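4. Storage habits in small rental kitchens

4.1 Background

Work on household storage has mostly dealt with closets and garages. Kitchens come up mainly in studies of food waste, where the question is what gets thrown away and when. Much less has been written about the containers people use on open surfaces, and how the choice of container affects whether things are put back where they belong. This section reports the part of our survey that deals with open containers in rented apartments.

The survey covered 132 households in two towns, Andell and Soltero. All were renters, and all had lived at the same address for at least one year. Each household was visited twice, first in May and again after the winter holidays. The last return visit took place on 12th February. During each visit the interviewer drew a plan of the kitchen, marked the position of every container kept outside a cabinet, and asked the person who did most of the cooking what each one was for.

4.2 Types of container

Answers were sorted using the Kokkinos scheme, which groups containers by how easily the contents can be seen and reached. We kept its three main classes: open (trays, bowls, baskets without lids), covered (tins, jars, bread boxes), and hanging (nets, rails, wall pockets). The original scheme has a separate class for wire racks, but there were too few of these in our sample to treat on their own and they were moved to the open class.

Open containers were the most common in both towns. Households in Andell kept more of them near the stove, while those in Soltero tended to put them by the door or on the table where meals were eaten. Part of this difference comes from the buildings. The Andell apartments were mostly built with a long counter beside the stove, and the Soltero apartments have short counters broken up by the sink. Where there was no counter to speak of, the table took over its role, and people described it as a storage place first and an eating place second.

4.3 What people said the containers were for

The stated purpose and the contents often disagreed. A bowl described as a fruit bowl might hold keys, batteries, and mail along with two lemons. Respondents usually knew this and corrected themselves while speaking. In the coding we recorded both the first answer and the contents at the time of the visit, and counted a container as "mixed" if it held things from more than one household activity.

Mixed containers were more common on the second visit. Households that had added a new container between visits had not reduced the amount of mixing in the old ones. In most cases the new container had itself become mixed. Several respondents said they had bought it to separate one kind of item, such as tea or medicine, and had kept to this for a few weeks.

Lids made a clear difference. Covered containers were rarely mixed, even when they stood directly beside an open one. Respondents gave a simple explanation: lifting a lid takes a free hand, and people coming in with groceries or mail do not have one.

4.4 Material and shape

We asked about material because earlier work by the Wundau housing study had suggested that people choose woven containers for looks and hard plastic ones for use. Our answers only partly support this. Woven baskets were chosen for looks by most owners, but they were used just as heavily as plastic ones and were moved more often, mainly because they were light.

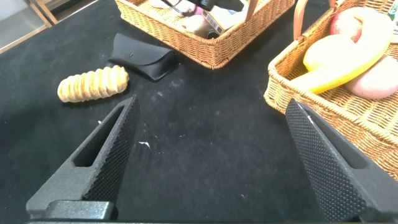
Figure 9. Woven wicker baskets on a cloth-covered tabletop.

Pairs of containers need a separate comment. When a household owned two of a similar kind, the respondent nearly always named a different purpose for each, and the distinction was nearly always lost by the second visit. Two woven baskets set out on one table, as in Figure 9, give a person little to go by beyond position, and small objects can also end up lying loose on the cloth. Owners of unlike pairs, such as a basket and a tin, kept the two uses apart for longer. Labels were rare on open containers in either town, and respondents who had tried them said that they stopped reading them.

Shape mattered less than we expected. Shallow trays and deep baskets were mixed at similar rates, although the deep ones were harder to record because the interviewer had to ask for them to be emptied. Three households declined this request and were left out of the counts for depth.

4.5 Limits

The visits were arranged in advance, and some tidying must be assumed. We could not measure it. The sample has few households with small children, and the results should not be applied to them without further work. Kitchens shared by unrelated adults are treated in Section 5.

Search this journal
Enter keywords
Advanced search

Shares 9
Comments 2

Related articles
Counter space and meal preparation in older apartment buildings
Where the mail goes: entryway surfaces in rented homes
Lids, drawers, and doors: small barriers in household storage
A second look at the Kokkinos container scheme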